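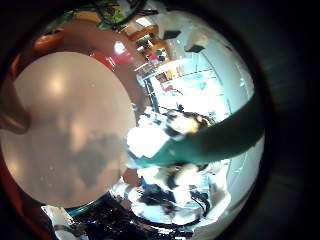

*The view from the wrist, with a finger either side of the ball.*

I went along to the open afternoon at the Janssen lab in Villham, mostly because it was raining and the leaflet promised robots. I'm so glad I did! They're gathering examples for a learning system they call Plikness, and visitors could stand right by the bench and watch it being done.

The way they teach it is lovely and simple. A person steers the arm through a job, the wrist camera records the lot, and then they do it again. And again. By the time I arrived they had 454 goes saved, and they'd like a good many more before the next round of training. Each go gets a quick note from whoever is steering – good, bad or "bin it" – and the bad ones are often kept as well, which surprised me.

I spent ages at the screen with the wrist view on it. Everything bends round the edges, so the shelves and the windows go all curvy, and a plain pale ball looks the size of a planet. One finger is reddish-brown and the other a dark teal, so even I could tell which was which (handy when you're trying to follow what someone is steering).

Then we were allowed a turn ourselves, 3 minutes each. I managed five goes and got "bin it" for two of them. It's much harder than it looks, your hands want to rush and the arm doesn't.

Tea was in the room next door, with a very good ginger cake. If you're going, the number 10 bus from Skondanwood stops right outside, and the queue for the arm was shortest just after two o'clock.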